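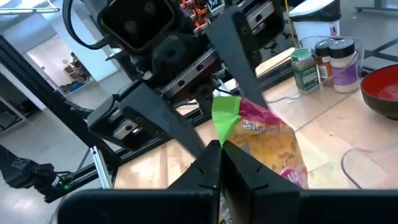 1/ Right, the corner shop thread I promised. I've had three weeks without the big supermarket and spent £46 less than in April, mostly because I can't carry as much home!

2/ I've been going to Skallaven, the little place by the bus stop. It's open till late and Lorena on the till knows every price by heart (she's caught me out twice).

3/ Things that cost more there: butter, washing-up liquid, anything for the cat. Things that cost less: onions, tinned tomatoes, and weirdly, lightbulbs??
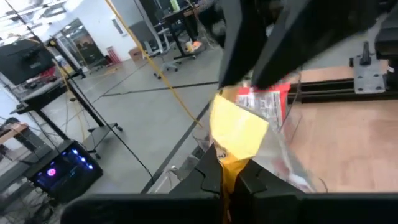

Bread is the awkward one. It comes in at seven and by half eight you're left with the seedy loaf, so I've started freezing half of it on a Friday and toasting straight from frozen.

4/ My worst habit is going in hungry. I popped in for milk last week and came out with crisps, two pasties and a mop head. I don't own that kind of mop.
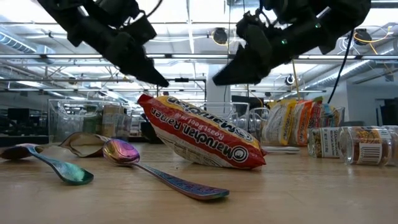
5/ Your tips so far: Aldana keeps a list on the back of the door, Dardo only takes cash and stops when it's gone. I tried his way and got to the till 37p short. Lorena let me off, I've since paid her back.

6/ Going to carry on till the end of the month. Does anyone know where round here sells loose tea?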